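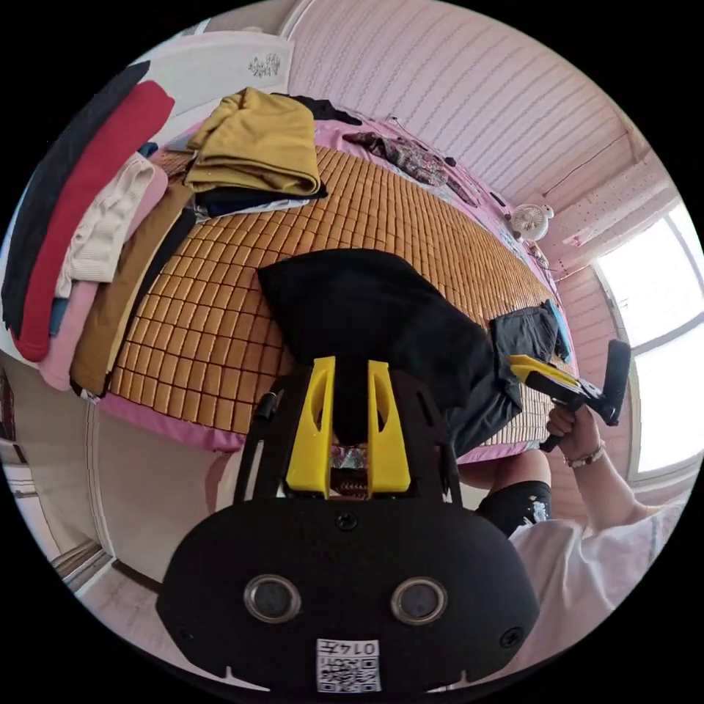
Print Room > Notebook > Relief and book illustration

December, Temitope Effiong

Second day on the Auer blocks and I'm still grinning. Ten end-grain blocks, all cut for the same book of folk tales, and the first one I inked up this morning printed so cleanly that Wondimu came over from the litho side to ask what paper I was using. It was plain newsprint! The line holds everywhere except the lower left corner, where there's a shallow dip you can feel with a thumbnail.

Block 1 (fox and miller). Washed with white spirit, left overnight under a board. Two layers of tissue packing behind the low corner, then a third torn to a rough oval, and the sky came up beautifully. Those little flicks over the mill roof are single strokes of a lozenge graver, I'm sure of it now. I'd had them down as a multiple tool. Soudabeh, if you read this, you were right and I owe you a coffee.

Block 2 (wedding table). Old ink packed hard into the tablecloth. Soft brush only, please, the ridges in there are hair-thin. Took most of the morning and I got perhaps half of it clear. Pulled one proof anyway because I couldn't wait, and there is a whole dog under the table that's just a black lump in the published edition.

Block 3. Split along a join, not printed. Set aside for Elfriede to look at. She thinks the original glue has let go and it could be closed with gentle clamping. No pressure on it until she says so.

Ink: started with the stiff Bestton black, too tacky, it lifted fibers off the newsprint. Cut it with a little plate oil (three drops to a walnut of ink) and that was far better. Tried the Prandum black after lunch. Softer, slightly brown, and lovely on the figures, but it crept into the fine work on the mill wheel by the fourth pull. Going back to Bestton for the rest.

Paper: Gidov thin, smooth side, dry. Damp was a disaster, everything spread. Burnished one by hand with the bone spoon to compare with the press and I like the spoon proof more. You can lean on the faces and go easy at the edges. Slow, though. Fine for proofs, hopeless for an edition.

About the edition: Florian dug out the publisher's ledger. The first printing was 2,000, from metal casts, and there was a special run of 300 printed straight from the wood. That would explain why these blocks have so little wear. A further 1,000 are penciled in the margin with a query next to them, and he can't find any sign that they were printed. If anyone knows of a copy from the wood run, I would dearly love to lay it beside today's proofs.

Also, the initials cut into the miller's doorstep don't match the illustrator's. Could be the engraver signing his own work. They're tiny and back to front on the print, so he cut them the right way round on the block and either forgot or was having some fun. Checked blocks 1 and 2 under the loupe and only found them on 1.

To do: finish the tablecloth. Blocks 4 and 5 washed and under boards by 4 pm. Ask Elfriede about the join. More tissue. Proofs are on the top rack drying, pencil numbers on the back, leave them flat.

We use cookies to remember your settings. Accept | Manage choices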